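The mirror that waited since July

When we moved to the flat, the bathroom had one mirror cabinet, too high for me and with a door that did not close. I took it down in July and promised I would put a new mirror the same weekend. It is embarrassing to say how long I brushed my teeth looking at bare tiles.

I looked first at Cadden, where the nice ones start at 348 dollars, and then at a small shop called Iletti, near the tram stop. There I found a plain one without frame for 148. I like plain things. A frame in a bathroom collects dust, and the dust becomes grey paste, and then you have a new job every month.

Before I drilled anything I put the mirror on the white table and cleaned it. My way is simple: one cloth a little damp, one cloth dry, and no spray directly on the glass. The liquid can run behind the edge and after some years you get these black spots. My grandmother's mirror had them, and I thought as a child that it was a pattern.

The edges I cleaned last and slowly. They are thin and I don't trust them, so I folded the cloth double.

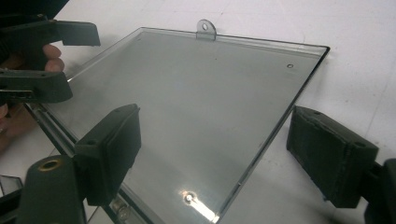

Then came the measuring, the part I enjoy the most. I wanted the top of the glass at 200 centimetres from the floor, but my husband is tall and I am not, so we stood at the wall with a pencil and argued politely. We finished a little lower. The pencil mark is still on the tile — I will remove it when I find the eraser.

For the holes I borrowed a drill from the neighbour and bought a tile bit from Arrieta. Go slowly, without hammer function, and put a piece of masking tape on the tile so the bit doesn't slip. Next I want to change the colour of the shelf beside it, if I can decide between two whites.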